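Nureck workshop, stores and benches working group
Minutes, October meeting, 3 p.m.
Chair and minutes: Vandana Sisodia

1. Previous minutes
Accepted with one correction: the shelf labels were ordered from Nistor, not Ultesis.

2. Electrical tape, storage
The drawer under the cable bench is to be given up. Rolls kept there pick up grit on the cut edges, and the black is always at the bottom. Tape will be held in a white plastic tray on the green bench top, all colors together.

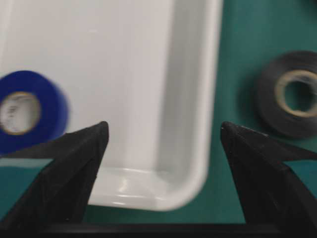
Pradeep asked whether an open tray would be any better for grit than the drawer, and wanted a lid considered. The chair replied that a lid would be left off and lost. Agreed to run without one until the next meeting and inspect the edges then.

3. Loose rolls
Rolls in use may stay on the bench during a job. They go back in the tray at the end of it, with the free end folded under by 10 mm.

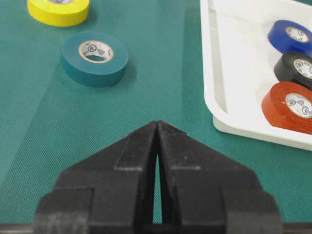 The fold applies to part rolls of every color. Rolls too short for a full joint are to be thrown out and entered on the stock sheet.

4. Colors
Red, yellow, black and blue remain stock items. Black is used fastest and the reorder level goes up to two unopened sleeves. 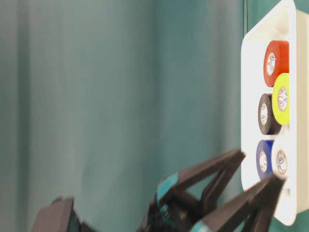
Marit objected that yellow runs out nearly as often once the marking jobs start, and asked for the same level. Agreed. Ultesis to be asked for a price on both.

5. Position of tray
The tray stays at the curtain side of the bench. Rolls are to be laid flat, as those left on edge tend to roll when the bench is knocked.

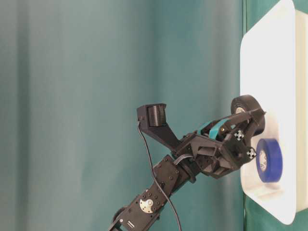 The curtain itself is due for washing and will be taken down for two days. Flovutness to confirm the pickup time.

6. Actions
VS: price request to Ultesis, black and yellow.
Pradeep: empty and clean the old drawer.
Marit: add short rolls to the stock sheet.

Meeting closed 3:40 p.m.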